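4.2 Handling rules for garment manipulation cells

The rules in this section apply to any bench-mounted cell in which two arms handle soft goods within reach of a seated or standing operator. They were drafted for the Trudirano protocol and revised after the first review by the Skikamberg site, which asked for shorter wording and fewer exceptions. Existing safety standards for shared workspaces cover contact between an arm and a person in some detail. They have much less to say about fabric, which can pull, snag, slide off a surface or hide a finger of the gripper from view. Our aim was to fill that gap with rules that an operator can check by eye before and during a session.

The first rule concerns the grasp itself. A garment must be taken up at a fold or a free edge, and the amount of material between the fingertips must be kept small. A deep grasp draws several layers into the jaws and makes the release hard to predict. If the fingers close on the edge of the cloth and the wrist view no longer shows the point of contact, the operator must open the gripper and approach again. Raising the arm to get a better look is not permitted while the jaws are closed.
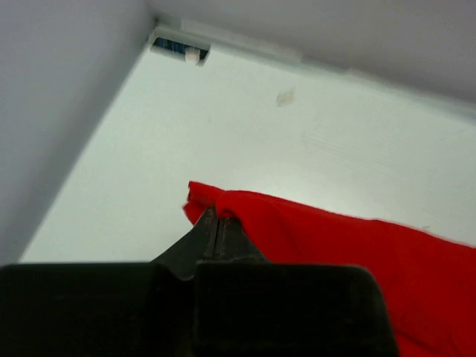
The second rule sets out what must be recorded when a grasp is abandoned. Operators enter one of four codes: missed edge, excess material, blocked view, or operator choice. The last of these was added at the request of Heledd Pugh, who led the review, on the grounds that a person who feels unsure should be able to stop without having to pick a technical reason. Early drafts also asked for a written comment. This was dropped when it became clear that comments were being copied from one entry to the next — a habit that gives a log the look of care and none of its value.

Third, the fingers must be open before they are brought down near the work surface, and the opening must be set with the target fold already in view. The operator should confirm that open table can be seen between the two fingers. Where cloth lies against the outside of a finger, or passes under it, the arm is to be moved back along its approach path before any sideways motion begins. Sideways motion in this state drags the garment and changes the starting layout, and the attempt must then be logged as a new one.

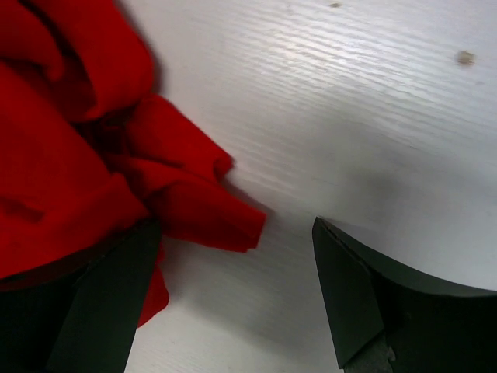

Figure 6. Wrist view with the gripper fingers apart and a folded corner of red fabric nearer to the left finger. Lower folds of the fabric overlap with that finger (see Rule 3).

The condition of the surface is dealt with in Rule 4. Small stains and scuffs are allowed, provided that they are noted on the cell sheet at the start of the session and are not mistaken for part of the garment by any automatic labeling step. Marks that catch or pull the fabric are not allowed. The Zerlow checklist, which we adopted with minor changes, treats the table, the side walls and any container as a single inspection item. We split these into separate lines so that a fault in one does not hide behind a pass in the others.

Rule 5 covers work with both arms. Only one gripper may press on the garment while the other is being moved over it, unless the task calls for a shared lift. The moving arm must stay clear of the pressed area, and its cable must have enough slack to follow the full reach of the wrist without being drawn tight. Cables that cross the garment are to be watched during every lift. Garments waiting in a basket must not be touched until the one on the table has been dealt with.
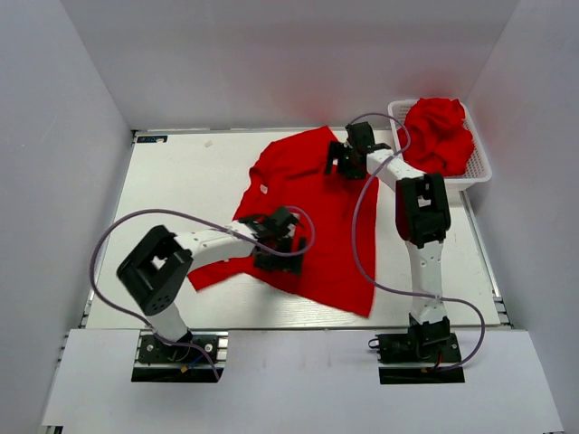
Compliance was checked against session logs from both sites. Of 1622 logged attempts, 100 were selected for full review by two readers working apart. The readers agreed on 57 of the first 66 attempts before the wording of Rule 3 was revised, and most of the disputed cases turned on what counted as sideways motion. The revised text defines it as any travel of the wrist across the table that is not along the recorded approach path. The definition proposed by Abdel Hamid, based on the speed of the fingertips, is more exact but could not be applied by an operator during a session. It is kept in the appendix for use in later analysis.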